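Plier ses vêtements, ou comment on m'a vendu une étagère dont je n'avais pas besoin

Tout est parti d'un message de Clidik, le lundi matin, à l'heure où l'on clique sur n'importe quoi. « Votre armoire vous ment. » Bon. La mienne ferme mal, elle n'a jamais prétendu autre chose, mais j'ai lu jusqu'au bout. On m'y expliquait qu'une personne ordinaire possède 146 vêtements et qu'elle en porte le quart. Aucune source, évidemment. J'ai cherché, je n'ai rien trouvé, à part d'autres sites qui citaient le même chiffre en se renvoyant la balle.

La solution proposée coûtait cher et s'appelait Medina : des casiers à monter soi-même, un guide de pliage, et l'accès à des vidéos où des gens très calmes roulent des chaussettes. J'ai acheté les casiers. Je ne suis pas fier de moi.

Le principe du guide, c'est qu'il faut tout sortir sur le lit, catégorie par catégorie, puis plier chaque pièce en rectangle, puis encore en rectangle, jusqu'à ce qu'elle tienne debout toute seule. Pour un tee-shirt, d'accord, ça marche. Pour un pull épais, c'est déjà une opinion. Et pour un bas de survêtement, je demande à voir. La matière glisse, la ceinture élastique fronce et ne veut rien savoir, et si on a le malheur d'avoir des bandes sur le côté on passe dix minutes à essayer de les aligner, alors que personne n'ira inspecter les bandes au fond d'un casier.

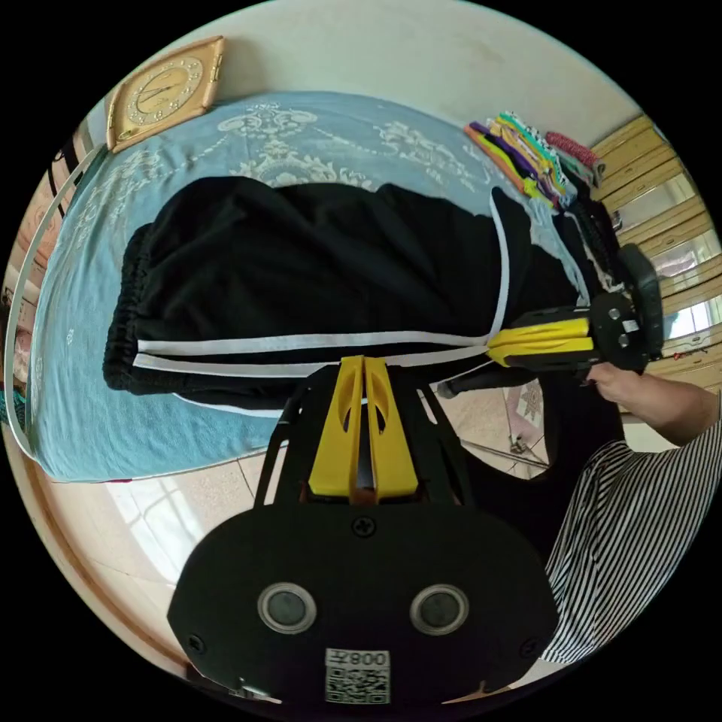

Ma méthode à moi est moins photogénique. Une jambe sur l'autre, les bandes à peu près droites, on rabat en deux, on rabat encore si l'étagère est petite, et on pose à plat. Le guide appelle ça « l'empilement passif » et le déconseille fortement, au motif que le vêtement du dessous serait « oublié ». Mais s'il est en dessous, c'est peut-être que je ne le mets pas souvent ? Je ne vois pas bien ce que gagnerait un pantalon de sport à être visible en permanence.

L'autre chose qui m'agace, c'est le lit. Toutes ces méthodes supposent un lit libre pour l'après-midi entier. On étale, on trie, on se pose des questions profondes sur un gilet, et à vingt-deux heures il faut bien dormir quelque part - alors tout repart en vrac sur la chaise. J'ai fait ça deux fois en avril. La troisième, j'ai pris une seule pile, je l'ai pliée, je l'ai rangée, et je suis allé boire un café.

Quant aux casiers, il y en a deux de montés. Le troisième attend une vis que Praris devait m'envoyer (c'est eux qui livrent, paraît-il, Medina ne fait que « concevoir »). Ceux qui tiennent debout me servent pour les serviettes, et je dois reconnaître que pour les serviettes c'est très bien.

On me dit que chez Jaltomard il existe la même chose en carton, beaucoup moins chère. J'irai peut-être regarder. Regarder seulement.

213 partages - 6 commentaires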